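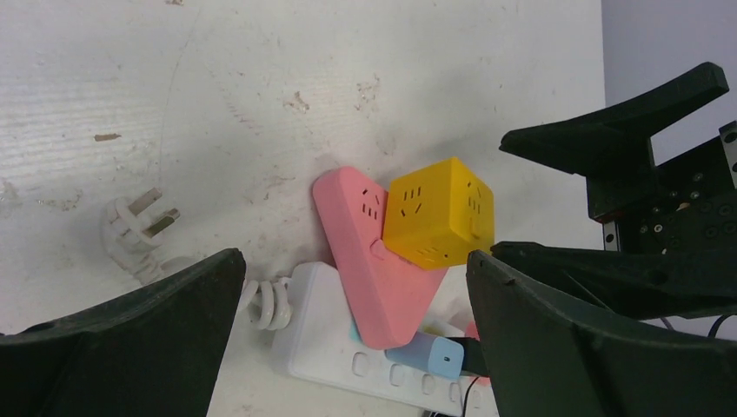 Two-arm bench build: left and right grippers lose agreement in the middle of the table

Print this page | E-mail this page

Posted 2026-02-28 in Workshop Builds > Arms and Grippers

railfoot

I have two small arms on one base plate, bolted to the front extrusion of a table in our shared workshop at Carkirport. The project is called Tando. The aim is to have one arm hold a power strip still while the other picks an adapter or a cube socket off it. Extension leads are a deliberate choice: they are stiff, they overlap, and their cords get in the way. Nothing on the table is connected to the mains.

The fault is as follows. I set the two arms up against a common origin, using a dowel held upright in a drilled block near the middle of the table. Straight after setting up, both grippers go to the dowel and agree well enough that I can't get a feeler gauge between the numbers. After five runs of the handover routine they disagree by up to 5 mm, mostly from left to right. If I park both arms and start again without recalibrating, part of the error goes away, but never all of it.

What I have ruled out so far:

- Joint encoders. Power-on readings against the hard stops are the same before and after.
- Camera calibration. The wrist camera is not in the loop for this test. The arms are driven to stored joint positions.
- Software. I am using Buremus for motion and have logged the commanded positions. They are identical on every run.
- The dowel block. It is clamped, and I have checked it against a scribed line.

What I have not ruled out is flex in the base plate, or the cables. Both arms work at nearly full reach when they meet. The motor cables are long and at present they hang where they like.

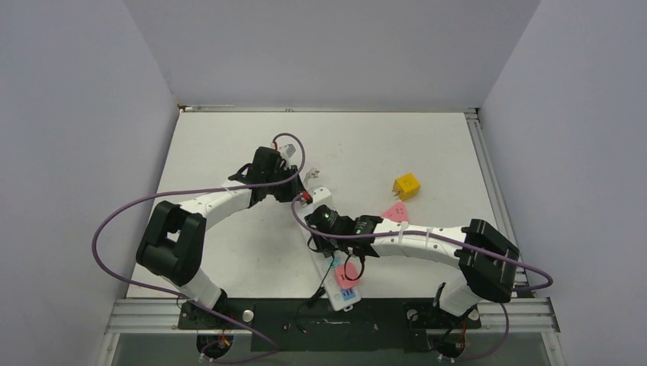
Both arms reaching to the middle of the table from the shared base plate.

The plate is fixed to the extrusion with T-nuts from De Smet, tightened by hand with a short key. I don't own a torque driver. The extrusion is tied to the side rail.

Would you look at the plate first or the cables first? I would prefer not to take the arms off the plate unless I have to, as every removal costs me an evening of setting up again.

slackloop

Cables first. It costs nothing and you can undo it.

Look at the run from your left gripper. It goes up over the top, a long way out to the left past the shoulder, and then back down towards the plate. That is a lot of cable for a small wrist to carry, and the direction of pull changes with the pose. The right arm is different again: its cable lies along the arched link, goes past the elbow and makes a loop out at the side. So the two arms have different side loads when they meet, and the loads will depend on how each loop happened to settle after the previous move. That fits with an error that comes back partly, but not wholly, when you park.

Your encoders will not show it if the give is downstream of them, in the gearbox or the bracket.

To test it:

1. Calibrate as normal.
2. Send both arms to the dowel and leave them powered and holding.
3. Lift the left loop by hand on a strip of card, enough to take its weight. Keep off the arm itself.
4. Read the gap at the dowel with the loop lifted and with it released.
5. Do the same for the right.

If the gap moves, fix the cable to the link on each side of every joint and leave a small service loop at the joint, sized with the joint at its furthest bend. On mine the loop needed roughly 85 mm of extra length at the elbow and much less at the wrist. Measure yours, as the joint housings will differ. Use hook-and-loop strap for the first attempt and cable ties only when you are happy with the routing. Ties pulled tight over a motor cable will break conductors in time.

There are also loops under both bases. Check that neither can get beneath a moving part when the base joint turns.

plate_and_pin

I would go to the plate. Two arms stretched forward from one plate on one extrusion is a long lever on a short foot. Hand-tight T-nuts creep. I had the same thing on a single arm and it was the bolts.

Put a dial indicator on the table with the tip on the front edge of the plate and move one arm from folded to full reach. If the needle moves, there is your answer. Then put the indicator on the extrusion and repeat, so that you know which of the two is giving. Aluminium profile will twist along its length if it is only held at the ends.

My cure was a 12 mm backing plate under the extrusion with through bolts. Heavy, but it stopped.

cold_start

Have you tried turning it off between runs? Mine gets better when it cools down.

railfoot

Thanks. I did both tests before changing anything.

Lifting the left loop moved the left gripper clearly and in the direction of the error. Lifting the right one moved the right gripper by less than I can measure with any confidence. The indicator on the plate showed a small movement at full reach, but it came back to zero every time, so I am treating it as stiffness and not slip. One T-nut took a further part turn all the same.

I have strapped the left cable along the links with service loops at the shoulder and wrist. With the same routine the disagreement is now under 1 mm. The right arm gets the same treatment next, mainly so that the two match.

On cooling: I left the arms powered off overnight before one of the earlier checks and the error was still there in the morning. I have not tested heat on its own.

One open point for anyone searching later. The wrist camera is now worth recalibrating, as the strap has shifted its thin lead and the mount may have moved with it. In the wrist view both fingers come a good way into the picture at the bottom corners, and I had been using the left fingertip as a rough check on the mount. That only works if the gripper is at the same opening each time. I will write up the procedure separately, probably in May when the workshop is quieter.

slackloop

Good. Keep an eye on the wrist end of that cable for the first few hours. If it is going to rub, it will rub there.

Print this thread | E-mail this thread

Contact us | Copyright and terms of use | Back to top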